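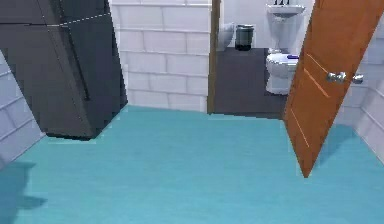

Skakorell room cell: setup and upkeep

Home | Cells | Assets | Changelog | Contact

Last updated 2 Aug 2024

Notes for whoever picks up the room cell next. Sim only. Covers loading, resetting and fixing the scene the mobile base runs in. The real cell at Skoststead has its own README, don't mix the configs.

What's in it

One main room, brick pattern walls, teal floor. Bathroom off it through a brown door frame, darker floor in there, sink and toilet, small trash can. Wooden door with silver handles. Dark gray fridge. A wooden stand on a square base. All of it static except the door, the fridge doors and the robot.

Setup

1. Pull the assets repo and the scene repo. Same tag on both or the textures go missing.
2. Start the Shboul server first, then the scene. Other way round it hangs on load.
3. Seed 3277 unless told otherwise. Tamer's baseline runs all use it.
4. Let it settle for 30 steps before sending any base command. Door hinge jitters before that.
5. Open the door with the scene script. Don't drag it in the editor, the joint offset gets saved and every run after starts wrong.
6. Save a still from the head view and one from the base view. Put both in the run folder.

Door

Most repairs are here. The threshold is where the floor goes from teal to the dark slate of the bathroom, and the two collision planes were not level. Base wheel caught on it. Fixed in the floor mesh, not in the controller. If it comes back after an asset update, check floor height before touching wheel friction.

Handles are seperate meshes, parented to the door. If one stays behind when the door swings, the parent link got dropped on export. Re-export with Maribel's script.

Door limits are in door.yaml. Leave damping alone, ask Nadine first.

Stand and fridge

Stand collision is three boxes: base, post, collar. Post box used to be way too fat and the planner refused to go past it. Now it's matched to the mesh. The panel up top has no collision on purpose, arm tests never go near it.

Fridge sits back in the corner where the two walls meet. Bottom edge can look like it floats a bit in renders. Known, cosmetic. Freezer seam up high, long handle running down under it. Grasp target is the handle, keep the frame on the bar and not on the door face.

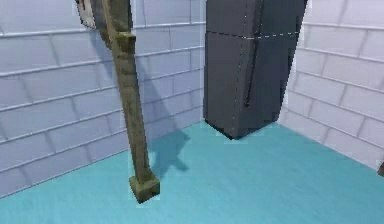

Checks after any change

- Drive room to bathroom and back, no contacts logged
- Lap round the stand, both directions
- Door full swing, handles move with it
- Fridge handle frame still where it shoud be
- 2 clean resets in a row before you push

Known problems

Dashed light lines on the fridge edges. Still open, issue 51.
Shadows drop out if the server restarts mid run. Reload the scene.
Fukeck lidar plugin wants the old wall mesh. Abimbola has a patch, not merged. Should land in September.

Who to ask

Scene and assets: Maribel Quispe
Controller, door params: Nadine Jaber
Lidar: Abimbola Akpan
Baseline runs: Tamer Hamdan
Anything else: Dalal Qaisi

Contact: Dalal Qaisi, Skakorell cell group | © 2024 Skakorell | Back to top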